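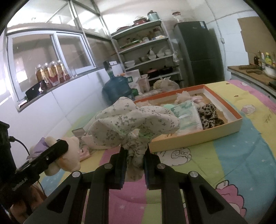
Simin Khosravi asked for the hair accessories and the soft toys to be checked on the same visit this time, as small parts from one kept turning up among the other.

ACCESSORY BOX AND SOFT TOY CHECK
Tuvville playroom, table and shelf items
Checked by: Bijan Asadi
Date: 2nd February
Sheet 14

Ratings: OK / Watch / Remove

1. Storage box
1.1 Open cardboard box, yellow outside with an orange rim. Corners square, no staples. OK
1.2 Inner walls white. No flaking when rubbed with a thumb. OK
1.3 Depth. Shallow. Bulky fabric items will ride above the rim if the box is overfilled. Watch
Comment: Keep soft items to one layer. Cardboard cannot be washed, so the box is to be replaced if it gets wet.

2. Hair ties and scrunchies
2.1 Leopard-print scrunchie. Seam pulled by hand on all sides, elastic not exposed. OK
2.2 White fabric piece with leaf print, held in black gripper jaws. Stitching open for up to 2 cm. Remove
2.3 Plain elastics, loose. Four snapped when stretched. Remove
Comment: Item 2.2 can be sewn and put back. Nasrin Dehghan has it.

3. Bows and gauze items
3.1 Pale pink gauzy piece. Tugged at the center, nothing came away. OK
3.2 Bows on metal clips. Clip teeth covered on all but one. The uncovered one is bagged. Remove
3.3 Glued beads or stones. None found this visit. OK
Comment: Gauze frays early. Look at the cut edges before the knot.

4. Wrapped items
4.1 Mint-green and white packet, plastic wrap. To be opened by an adult and the wrap thrown out at once. Watch
4.2 Other wrapped pieces in the box. Same action. Watch
4.3 Loose plastic film on floor or under table. None. OK
Comment: This was raised in August and closed, and is now open again. Wrapped stock should stay in the cupboard until needed - not go into the box as it is.

5. Soft toys
5.1 Cream plush. Arm and leg seams pulled, no filling visible. OK
5.2 Eyes and noses, all toys. Turned and pulled. One loose eye on the shelf rabbit. Remove
5.3 Ribbons and added fabric. Anything that could go around a neck to be cut short or taken off. Watch
Comment: Rabbit logged as item 263. Not to go back on the shelf with a glued repair.

6. Table cover
6.1 Quilted cloth, sheep and stars pattern. Quilting threads checked for loops. OK
6.2 Overhang. Hangs low at the door end and can be pulled by a small child. Watch
6.3 Small items hidden in folds. One bead found and thrown out. OK after clearing
Comment: Pale items are hard to pick out against this pattern. Run a flat hand over the cloth before signing off.

7. Labels and records
7.1 Care labels present on fabric toys. Two missing. Watch
7.2 Removed items bagged and marked. OK
7.3 Last sheet in folder. Not there, found in the Lemamgate folder and moved. OK

Follow-up
- Mend or discard item 2.2. Nasrin Dehghan.
- Unwrap and sort the items in section 4. Bijan Asadi.
- Fold the table cover under at the door end. Kourosh Salehi.
- Order replacement elastics, fabric-covered, no metal join. Open.

Comments added after the check
Kourosh Salehi: Cover folded under and held with two clamps. Clamps are above child height.
Simin Khosravi: Please list the elastics by pack next time - I can't match "loose" to an order.
Bijan Asadi: Noted. Section 2 will have a pack column on sheet 15.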